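Home | Robotics | Faults and recalls | Kitchen automation
Print this page | E-mail this article

Stumeo gripper fault

The Stumeo gripper fault was a defect in the wrist coupling of the Stumeo, a light robotic arm made by Vomico for trials of kitchen work. It caused the gripper to release or shift an object when the wrist was turned under load. The fault was first recorded in July at the company's test kitchen in Bolbridge, and led to the withdrawal of 119 couplings.

Background

Trials at Bolbridge were carried out on ordinary household worktops. The arm was set to move plates and toy food between boards and trays, and each set of trials was made up of 1000 moves. Operators relied on the wrist camera to judge the approach to an object, as the view from the side was often blocked by the arm itself.

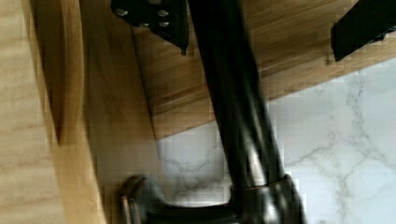

View from the wrist camera over a wooden board and marble worktop.

The fault

During one set of trials the arm let go of a plate six times while the wrist was turning. No error was shown, and the control software – supplied by Zoubi – recorded each move as complete. The plates were at first thought to be too smooth for the grip pads, and the pads were changed without effect.

A later inspection found that a locking screw inside the coupling could work loose through repeated turning. The gripper then lagged slightly behind the wrist, and the closing force dropped for a moment.

Safety

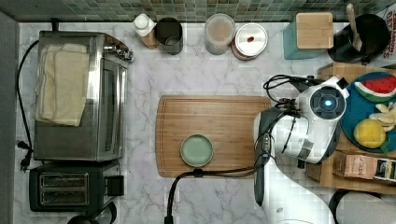 Worktop trials place an arm close to mains appliances and cables, and the inquiry treated the release of an object as a safety matter even where nothing was broken. Nobody was hurt. The report also noted that an arm which does not detect a lost object may carry on to the next move and press down on whatever lies below.

Changes

Vomico replaced the locking screw with a pinned joint, fitted to all arms from serial number 3001. Zoubi added a check of the grip after every turn of the wrist, and the arm now stops if the check fails. Earlier arms may be used only with the new coupling.

See also: Emergency stop; Grip force; Robot wrist

6 comments | Share this article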